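Last changed 18th January, after Howard Dawber pointed out that my old step 4 sent people to the wrong menu.

## 3. Getting a batch of books ready for the Jetwood sorter

I've been on the book bench at Prolgate since before the sorter came, and I wrote this section because the one in the Jetwood handbook starts at the point where the books are already in the tray. Ours never are! Somebody has to square them up, and for now that's us.

You'll need a clear stretch of desk, the batch sheet, and the handheld scanner (charged, please).

1. Log in on the bench screen and pick **New batch**. The Oddale orders come up first, then Coste.
2. Put the books down flat, in piles of the same size. Mixed sizes are the main thing that makes the feeder stop and sulk.
3. Take out bookmarks, loose slips and order notes. Check the last few pages too, they love hiding there.
4. Set the batch limit under **Bench > Tray**, *not* under **Feeder**. We use 16 for paperbacks and 9 for hardbacks.
5. Pick the pile up with both hands, one on each side, stand it upright and tap the bottom edges level on the desk. Don't squeeze so hard that the front cover bends and stays bent.
6. Lower it into the tray, spines all facing the same way, and press **Ready**.
7. Wait for the green light before you let go of the tray handle.

> **Caution:** keep your sleeves and lanyards away from the feeder belt. If anything catches, hit the red bar first and sort out the books afterwards.

> **Note:** if the sorter can't read a code it sends the book back down the left chute. Give it one more go, then key the title in by hand. A third try has never worked for me.

### What's different for us now

The old way, I'd carry each book to the shelf, read the label, find the slot and walk back. On a busy day that was 200 books and very sore feet. The sorter does the walking and the shelving, so the bench job is mostly handling and checking, and my feet are much happier (my wrists less so, see below).

Do-yoon Ha and I swap over after every 100 books, one of us squaring up and the other watching the returns chute. Please keep to that even when you're on a roll. I skipped it for most of my first week and my thumbs ached all weekend.

The other change is that you decide more than you used to. The sorter doesn't know a torn cover from a good one, and it'll happily shelve a book with half its pages hanging out. If you don't like the look of something, put it in the query box and write why on the sheet. You won't get told off for a slow batch, I asked Howard and he's put that in writing on the rota.

When the tray's gone through, start the next pile from step 2. You only need step 1 again if the order has changed.
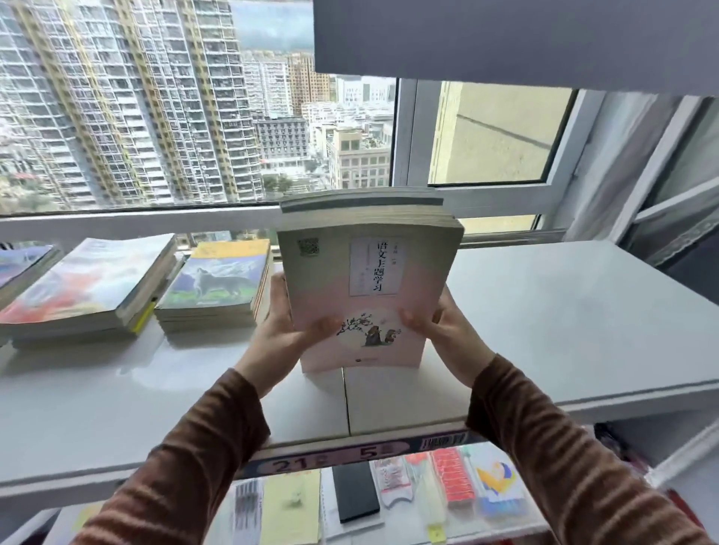
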